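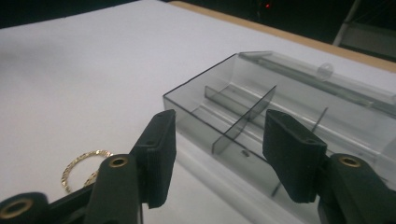
Den Handgreifer Trileo habe ich im August einmal komplett zerlegt, und weil mich seitdem dauernd jemand fragt, wie man ihn wieder zusammenbekommt, schreibe ich es eben in die README. Verschleiß gibt es fast nur an den Gelenken — da, wo in den schwarzen Fingern die messingfarbenen Ösen sitzen. Die prüfe ich nach 300 Episoden, und wenn ein Finger seitlich wackelt, kommt er runter. Backen immer paarweise tauschen, sonst stehen sie schief zueinander (frag Berwyn Gronow, der hat es mit einer versucht).

Unser Satz Birkosier hat 1.759 Episoden, alle am selben Tisch, Ring und Sortierkasten. Vor jeder Runde mache ich beide Greifer ganz auf und ganz zu und schaue, ob die Öffnungswerte links und rechts zusammenpassen. Klappt meistens sofort!

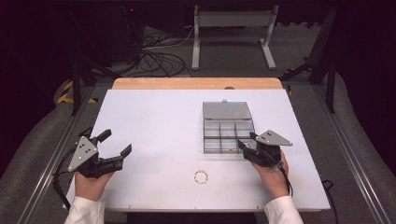

Wenn nicht, erst die Kabel prüfen und dann neu kalibrieren, mit dem Skript von Huw Nicholas im Ordner prosser. Bitte beide Seiten, auch wenn nur eine spinnt. Die Episoden ab der letzten guten Prüfung markiere ich als unsicher, gelöscht wird nichts.

Offen ist noch der Umzug auf die Kanitz-Halterung, Schrauben dafür liegen in Fach 9. Bitte nur handfest anziehen, das Material verzeiht wenig.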